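Subject: Re: [wheel-and-kiln] Glaze crawling near the handle, again
From: Seija Kuusisto
To: wheel-and-kiln list

Hello all,

I have read the thread from the beginning, and I would like to answer the last letter in it, because I had the same trouble for almost two years and I have now much less of it. I quote only the part I answer.

> My white satin glaze crawls back from the handle joint on about
> one mug in six. The rest of the mug is fine. I bisque to cone 06,
> I wipe every piece with a damp sponge, and I mix the glaze to the
> same thickness each time. Could it be the clay? I changed to a
> groggier body last winter. Or is it oil from my hands? Also, does
> anyone bother to glaze the foot ring, or do you all wax it?
> I am getting tired of throwing out mugs.

First, I do not think it is the clay. I use two bodies, one smooth and one with plenty of grog, and the crawling came to both. Oil from hands is possible, but then you would see it also on the wall where you hold the mug for dipping, and you write that the wall is fine.

In my case there were two reasons, and it took me a long time to separate them. The first was dust. When I clean a handle joint with a dry tool, fine powder falls into the corner and stays there. A damp sponge does not reach it. It even makes a paste of it and pushes it deeper. Now I use a soft brush on the joint before the bisque and again after it, and only then the sponge, well squeezed. The second reason was that the glaze lay too thick in that corner. When you dip a mug and lift it out, the glaze runs to the inside of the handle and collects there. It cracks while it dries, and each crack is a place where crawling can begin. If you see fine cracks in the dry glaze, rub them closed with a dry finger before you fire. Wear a mask for this.
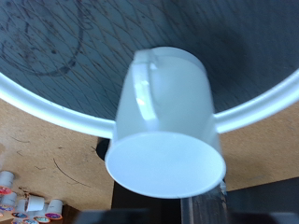
Drying between the steps is where I was most careless, and I believe many on this list are too. My studio is in the old laundry of our house, and in June it is so damp that a wiped bisque mug needs a whole night before it takes glaze evenly. In winter, with the stove on, one hour is enough. A pot that still holds water takes less glaze, and it takes it in patches. I keep the pieces upside down while they wait, so that dust does not settle inside. With a white mug turned over like this, the base is a wide pale disc with only a thin raised edge, and that brings me to the question of the foot. I wax that edge, always, and I leave the small sunken part inside it glazed. On a smooth matte white the bare ring does not disturb the eye at all. If your kiln shelves are as old as mine, please do not try to glaze the ring.

About thickness. You write that you mix to the same thickness each time, but you do not say how you check it. I used to judge with my hand and I was wrong very often. Now I weigh. I have a 600 ml jug, I fill it to the line, and I write the weight on the lid of the bucket with a pencil. If it is heavier than last time I add a little water – never more than a spoon or two before I weigh again. It is boring work, but the pencil does not forget.

I should also tell what I tried that did not help. I fired the bisque hotter, and the glaze then went on too thin everywhere. I added more gum, and the bucket began to smell after one week. I bought a small bag of the Zollberg flocculant which somebody here recommended, and it made the glaze like yogurt. Perhaps I used it wrongly. If the person who recommended it still reads the list, I would be glad to know how much you put in for a ten-litre bucket.

One thing I have not solved is the colour. My white comes out a little warmer from the top shelf than from the bottom one. My kiln is a second-hand Tuominen with a slow lower element, so I put the mugs for sale in the middle and my own tests at the bottom. I do not know if it is the heat or the place in the kiln where the air moves more. Has anybody compared this with cones on each shelf, and for how many firings?

For your next load, I suggest that you take six mugs and change only one thing: brush the joints of three, leave the other three as you do now, and mark the feet with underglaze pencil. Then please write to us, also if the result is against me.

I fire again on Sunday, and I can send the glaze recipe after that to those who want it. Please write to me directly for this and not to the whole list, the archive is already hard to search.

With kind regards,
Seija Kuusisto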